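**Para:** lista taller-brazos
**De:** Mirjam Willems
**Asunto:** Re: Bella - el brazo izquierdo se para al bajar

Hola a todos:

Contesto debajo de lo que escribió Boyang, por partes, para que quede en el archivo de la lista. Lo que sigue vale para Bella. El equipo de Drurkside lleva otra versión del mazo de cables y no lo he probado allí.

> El 14 por la tarde, perdón, quería decir después de comer, Bella volvió a pararse
> con el brazo izquierdo bajando. Sale error de comunicación en la muñeca y la
> pinza se queda sin responder. Si subo el brazo a mano y reinicio, vuelve.
> He cambiado el cable de datos por el de repuesto y sigue igual.
> ¿Alguien ha tocado los límites de la articulación 7 en noviembre?
>
> Boyang Jia

Los límites los toqué yo. Estaban en 167 grados y los bajé a 150 cuando montamos la muñeca nueva. Thilini me preguntó entonces si quedaba apuntado y le dije que sí, pero lo apunté en la hoja del brazo derecho. Ya está corregido. Dejad los dos brazos en 150 hasta nuevo aviso.

Dicho esto, el límite no explica el fallo. Con 167 también se paraba, sólo que Hazel lo achacaba a la fuente. Lo que hice para encontrarlo fue esto:

1. Modo de mantenimiento, velocidad al mínimo, los dos brazos abajo sobre la alfombrilla y sin nada en las pinzas.
2. Registro de errores abierto en el portátil, sólo el bus de la muñeca.
3. Giro de la articulación 7 de un extremo al otro, despacio, y parada en cada error.
4. Lo mismo sujetando el cable con la mano cerca de la muñeca.

En el paso 3 salían errores siempre en el mismo tramo del giro. En el paso 4, ninguno. Repetí las dos cosas con el brazo derecho y no dio un solo error.

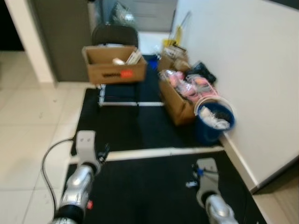 El conector estaba bien encajado, así que el cambio de cable de Boyang no iba a arreglar nada mientras el repuesto siguiera el mismo recorrido. El problema es la longitud libre a la salida de la muñeca. Al bajar el brazo, el cable queda apoyado en el suelo, y cuando la muñeca gira tira del conector de lado. Con el brazo en alto cuelga y no tira, por eso volvía al subirlo.

La reparación:

- Quité tensión y desmonté el conector de la muñeca. Dos patillas tenían marcas. Lo cambié por uno de los que mandó Gokau.
- Puse una brida floja junto a la carcasa, con el cable en bucle amplio. Floja quiere decir que el cable corre si se tira con dos dedos.
- Dejé 200 mm de cable entre la brida y el conector. Con menos, volvía a tirar en el extremo del giro.
- Calibré el cero de la muñeca y después la pinza, en ese orden. Al revés la apertura de la pinza queda mal y hay que repetirlo todo.

Después hice 200 ciclos completos de giro con el brazo abajo, sin errores en el bus. Otros 150 abriendo y cerrando la pinza, igual. No he probado con carga. Boyang, si puedes hacerlo tú mañana con la pieza de siempre, manda el registro a la lista aunque salga limpio.

> Otra cosa: el tornillo de la abrazadera de la muñeca estaba flojo cuando
> lo miré. Lo apreté a ojo. ¿Qué par lleva?

El que viene en la hoja de montaje de Uddin, página 7. No lo apretéis a ojo, que la carcasa se deforma y luego la pinza roza. Lo aflojé y lo volví a apretar con la llave dinamométrica. Va con fijador de roscas medio - el azul, no el rojo que hay en el mismo cajón.

Cosas que quedan pendientes:

- Caroline, ¿puedes pedir dos conectores más? Queda uno y lo quiero para el brazo derecho.
- El cable que quitó Boyang está bien, lo he medido hilo a hilo. Lo he guardado con los repuestos, con etiqueta.
- Falta añadir el recorrido del cable a la revisión mensual. Bastaría con bajar el brazo, girar la muñeca de extremo a extremo y mirar si el conector se mueve. Si se mueve, se suelta la brida y se vuelve a medir.
- El firmware de la muñeca no lo he tocado. Hay una versión más nueva, pero prefiero no cambiar dos cosas a la vez. Hazel, si quieres subirlo, espera a tener el registro con carga.

Si vuelve a pararse, no reiniciéis enseguida. Pulsad parada, dejad el brazo donde esté y copiad el registro antes de quitar tensión, que al reiniciar se borra. Apuntad también el ángulo de la articulación 7, porque la otra vez hubo que buscarlo a base de pruebas.

Un saludo,
Mirjam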